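Pre-session software check, bin-sorting bench, Navarrete build
6th May

I've gone through the whole list again this morning and written my comments under each item, as I always do, because a bare tick never told me much when I came back to it in November. Please add your own underneath and leave mine where they are!

## Control

- [x] **Stop command drops both grippers out of tracking.** Tried from the console and from the handle button. Both fine.
- [x] **Left/right assignment survives a restart.** Two restarts, no swap. (If you do get a swap, don't fix it by trading handles, please. Clear the saved pairing in Cadard and start over.)
- [ ] **Finger opening reads zero when closed.** Right side is good, left side creeps a little after a long session. I've left this one open and would love a second opinion.

## Perception

- [x] **Pose tracker holds through a reach into the box.** Replayed 3,828 frames in Plasilard and lost the pose in 2 of them, both at the very start, before the map had settled.
- [x] **Clock offset between the streams is logged.** It's in the header now, where it should have been all along.
- [ ] **Segmenter separates touching items.** Still my main worry. White on white is hard for it, and a dark cylinder lying across a bottle tends to come back as one lumpy object. Look at the masks yourself before you trust the item list. 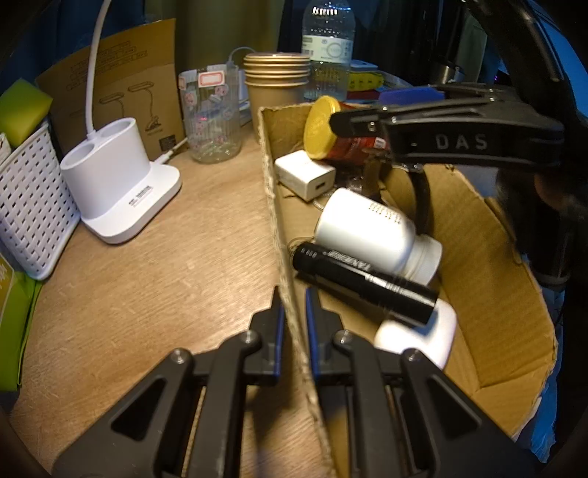
*Bench view, cardboard box on the right: flashlight resting across the pill bottle, second gripper over the can with the yellow lid.*

## Planning and tooling

- [x] **Keep-out zone covers the lamp.** Base and neck are both in the Drikeo file. Check it again if anybody shifts the lamp, even a little.
- [x] **Grasp ranking skips thin cables.** Passed on replay once I raised the minimum width.
- [ ] **Replay test 309 passes.** Times out at the planning step. The other tests are green, so go ahead with recording, but no planner playback on the bench until this is closed.

Result: cleared for recording only.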